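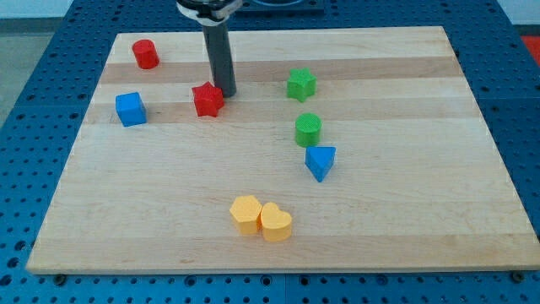
Board finishes should be sold with a cure time printed on the can, one early tester wrote back to Gostbridge in September, adding that "dry to the touch" had cost her kitchen two good boards. Gostbridge has taken up the point in the labeling of Briluva, a hardening oil for cutting boards, counters and other edge-glued wood surfaces, which goes on sale this month.

Briluva is a blend of polymerized linseed oil and carnauba wax. It contains no metal driers and no added solvent. It is supplied in cans of 300 milliliters and is applied by hand with a lint-free cloth. Two coats are specified for new wood. Boards already finished with mineral oil must be washed, dried and sanded before the first coat, as residual mineral oil slows the cure and can leave the surface tacky.

The label gives three separate times: time to wipe off excess, time to recoat, and time to full cure. Many products in this category give only the second. At normal room temperature, the recoat time for Briluva is one day and the full cure time is 6 days. Below normal room temperature the cure is slower, and the label carries a table for unheated workshops. Food contact before full cure is not recommended.

Edge-glued boards present a particular finishing problem. Each strip takes up oil at its own rate, depending on the density of the wood and the direction of the grain at the surface. End grain takes up far more than face grain. A single heavy coat tends to leave dry areas at the ends and a soft film in the middle. The application sheet supplied with Briluva therefore calls for the ends to be coated first and left to soak before the faces are done. Both faces must receive the same number of coats. A board sealed on one side only will gain and lose moisture unevenly and may cup.

Testing was carried out at the company's Cerkcombe workshop over the past year. A total of 507 sample panels were prepared in maple, beech, cherry and walnut, all glued up from strips and planed to the same thickness. Panels were coated, cured and then put through repeated cycles of hand washing and air drying. Water uptake was measured by weight. Panels with 2 coats took up less water than panels with one coat in all four woods. A third coat gave a small further reduction in beech and no useful change in the others, and for that reason it is listed on the sheet as optional for beech only.

Color change was recorded separately. Linseed oil darkens pale woods, and Briluva is no exception. On maple the shift is toward a light amber and continues slowly for several months. Boards made from strips of mixed tone will show more contrast between strips after oiling than before. Customers who want to keep maple as pale as possible should test on an offcut.

A second version, Briluva Sun, will follow in the spring. It is intended for pieces kept near windows and includes a mineral pigment at low concentration to reduce fading in cherry and walnut. Briluva Sun is for furniture and shelving and is not offered for food contact surfaces. The two cans will have different lid colors.

Maintenance is by a single thin coat when water no longer beads on the surface. Boards should be washed by hand, wiped and stood on edge to dry. Dishwasher use will break down the finish and may open the glue lines — the sheet states this on both sides.

Used cloths are a fire risk. Linseed oil gives off heat as it hardens, and a crumpled cloth can ignite without any flame or spark. Cloths must be spread flat outdoors to dry or soaked in water and placed in a sealed metal container. This warning appears on the front of the can, above the product name.

Briluva is available through Gostbridge stockists and from the trade counter at Cerkcombe, open from 8 a.m. The application sheet and the cold-weather cure table are supplied with each can and can be requested from the trade counter without purchase. Stockists may order sample panels in all four woods.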